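From: Kheri Kariuki
To: Pendholm Linens list
Subject: Re: [linens] Floral cover and the white cloths
Time: 4:10 pm

Adhiambo Athumani wrote:
> Two questions before the September changeover. Do we keep the big floral
> covers in use or go all plain? And are the white cloths still folded
> lengthwise, or did that change when Ana redid the shelf labels? I have 56
> of them here and would like to fold them once.
> Adhiambo

Adhiambo,

Keep the florals. Makori wanted everything plain, but we have 40 of the printed covers and most have years left in them. The pattern I mean is the cream one with the large lily, blue-gray leaves down the side of the flower. There is an older floral at Flaronthorpe with smaller flowers on a green ground. Please don't mix the two on one shelf. They look alike when only a folded edge is showing.

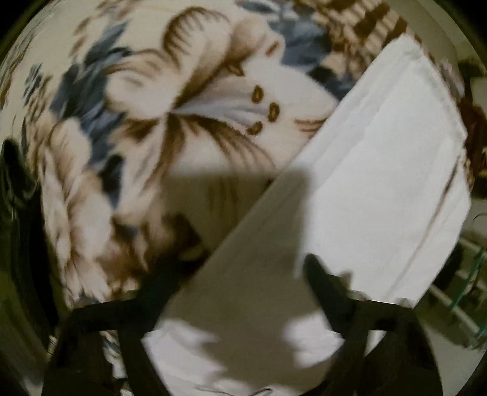

Pendholm House Linen Room

The white cloths are still folded lengthwise first, then in thirds. Ana changed the labels and left the folding alone. If a cloth comes out wider than the shelf board, open it and start over. Pressing it down only makes the stack lean.

For the floral covers, fold with the print facing out so we can tell them from the plain cream ones without opening them. Check for pulled threads along the seams before they go up. Anything that needs mending goes in the bin under the window with a slip saying which side the damage is on. Last time I had to go over three whole covers to find one small hole.

I still need a count of the pillowcases from the upstairs closet. The order is number 1122 and I can change it until noon tomorrow.

Kheri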